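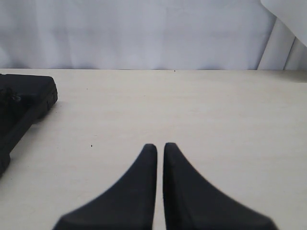
Wiltstead Small Cases: README

A collection of 176 short episodes about putting small hard cases on a table and picking them up again. If that sounds thin, you have never tried to stand a rounded case on end.

What's in it
Nine cases, 30 lighting setups and one pale tabletop that Meinir Prydderch wiped down every morning in May. The specks came back by lunch. We stopped fighting them and they are part of the data.

The cases
Most are black, which is how cases are sold. They have heavily rounded corners and very little to say for themselves.
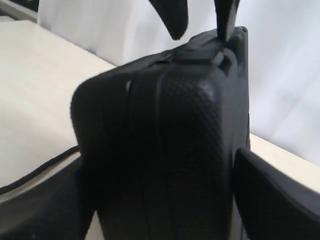
Labels record the case, which face is forward, and whether it is upright or lying down. The line down the front is labeled "seam" even where it may be a zipper – Prys Pritchard and I argued over this for two afternoons and the neutral word won. Textured panels get their own tag, "crosshatch". Small tabs and notches share one tag, "tab", and we are not reopening that.

Known problems
Black on black is hard to outline. Episodes from the Hedberg table have the wrong table name in the notes; the Tyagi ones are fine.

Corrections go to Meinir at Nalteck. Please include the episode number.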